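Home Projects Workshop Notes About Contact

Two Hands on the Living Room Floor

Posted Sunday evening | 14 comments

I had every intention of writing this up back in December, when the whole thing was still a pile of parts and a spreadsheet, but you know how it goes with me and spreadsheets. So pull up a chair, because there's some catching up to do, and I promise I'll get to the squishy toys.

For anyone new (hello! there seem to be a few of you since the garden gate post), the project is called Grimunness. The name came out of a board game that we never finished and I've grown too fond of it to change it now. The idea is a small two-armed tidying robot, bolted to a cart, that can take things out of a tray and put them where they belong. It won't do stairs and it won't do laundry. A tray of odds and ends, sorted into bins, would make me a very happy man.

The arms are the part I'm proudest of and also the part that's cost me the most sleep. Both of them are built on the shared bench over at Drultton, where I pay my dues and mostly behave myself. The left one went together in a weekend. The right one has been apart so many times that I've started keeping its screws in an egg cup. There was a bearing in the shoulder that had a tiny click in it, and I could only hear it late at night when the big extractor fan was off, and of course once I'd heard it I couldn't stop hearing it. I replaced the bearing. The click was in the bracket next to it. Anyway!

The arms are the easy half, though, when you get down to it. Teaching them what to do is where all the hours go, and that's what I've been up to lately, on my knees on a tiled floor with a gripper in each hand. You do the job yourself, over and over, and the recordings are what the robot learns from. I've been picking soft, awkward things on purpose. A block of wood is a lovely thing to pick up. It has corners, it stays the shape it is, and it never folds in half. A squishy peach is another matter, and the octopus with its dangly legs is another matter again.
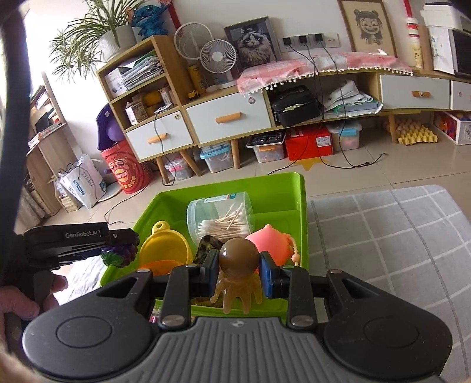
Octopus in one hand, grapes in the other, and plenty left in the tray.

I'm up to 1,087 recordings that I'd call keepers. My target is 3,498, and before you ask, that number fell out of some arithmetic involving how many objects I have and how many ways I want each one picked up, and I could round it to 3,500 but then I'd feel I was cheating. A good session gets me 160 before my knees start sending letters of complaint. I did try working at the kitchen table for a while, which was kinder on the legs, but the height was wrong compared to the cart and everything I recorded there had the arms coming in at a funny angle. Back to the floor I went.

A few things I've picked up along the way, for those of you building something similar:

Pinch soft toys lower than you want to. My instinct was always to go for the head, and round shiny heads squirt out sideways like a bar of soap. Getting the fingers in from both sides and then closing slowly works much better, and slowly here means slower than feels natural, slower than that even.

Using both hands at the same time is much harder than using one and then the other. I thought I'd be good at it, having played the piano (badly) as a boy, but my left hand simply follows my right around like a puppy. Half of my early recordings had to go because both grippers were heading for the same toy.

Change the tray around between goes. I got lazy for a whole evening and left everything in the same spots, and the model I trained on that lot, which I'd named Prondivura for reasons that made sense at the time, learned to reach confidently for a place on the tray whether or not anything was there. It was so sure of itself! I laughed until I had to go and make tea, and then I deleted the evening's work.

The version I'm training at the moment is called Yoo, and Yoo is a much humbler creature. It hesitates a bit before it closes its fingers, and it still can't manage cloth at all, but it'll get a toy into the right bin more often than it misses, and that's further than I'd got by the end of last year. Cloth is next on my list. I have a feeling the finger pads may need to be a touch grippier for that, so if any of you have a favorite material that doesn't go shiny after a few weeks of use, please leave me a note in the comments. I've tried bicycle inner tube and it picked up every crumb in the house.

Next time I'll show the cart, provided I've fixed the wheel that squeaks.

Gwion

Share this post (2) | 14 comments | Older post | Newer post

Copyright Gwion Prothero. All words and workshop mishaps my own. Back to top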